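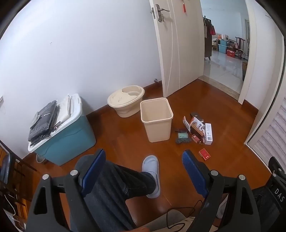
Hand-held gripper, Durari site, hallway side. Cable loop hanging between the two fingers.

Gripper cable fault: gallery and notes

The fault covered on this page is a broken signal on the hand-held grippers used at our Durari and Fondulton sites. The tool is carried by a person, who picks up and puts down household items while the camera on the tool records the view and an encoder records how far the fingers are open. In January the opening value began to drop out on one tool at Durari. By the end of the month the same fault had shown on 7 tools out of 20 in use across the two sites.

Details of the tool in the photograph

The fingers carry blue ribbed pads. Each finger is fixed to the frame near its base by two round bolts. The bolts were checked for tightness on every returned tool and none had moved. The pads were left as they were.

The thin black cable droops in a loop between the fingers. When the fingers close on anything wide the loop has room to hang. When they close fully it can be pinched. We now think most of the damage was done with the tool empty, by people opening and shutting it while walking from one item to the next.

The floor here is polished wood, with tile in the room beyond the doorway. Both were of interest early on, as the first reports blamed static from walking on smooth floors in slippers. The theory was dropped after the Fondulton tools failed in carpeted rooms.

Items to be handled are set out low down: boxes, a square wastebasket, a storage box with a lid. Low items mean the tool is pointed downwards for much of a session, and the loop then swings forward into the gap.

What the logs show

The Durari logs hold 506 recordings for the month. Of these, 373 are complete. The rest have at least one gap in the opening value, and in the worst of them the value sticks at fully open until the tool is restarted. Picture data was not affected. A recording with a stuck value looks normal on playback, so the fault went unseen until the files were put through the Zastard checker, which compares the finger position in the picture with the logged figure.

Safety

One tool at Fondulton had worn through the outer sleeve of the cable, leaving bare wire. The supply is low voltage and no one was hurt, but the tool was withdrawn the same day. Any tool with a visible nick in the sleeve is to be switched off and returned. Do not tape it.

Interim measures

Cables are being rerouted along the back of the frame and held with a clip at each end. Until a tool has been changed:

Check the loop before switching on.
Do not close the fingers fully unless they are holding something.
Restart the tool if the status light flickers, and mark the last recording as doubtful.

The longer fix is a shorter cable with a moulded strain relief, on order from Holanda. The sample passed the bend test but the plug was the wrong way round for our frame, and a second sample has been asked for. Stuck recordings from Durari are being kept in a separate folder and should not be deleted.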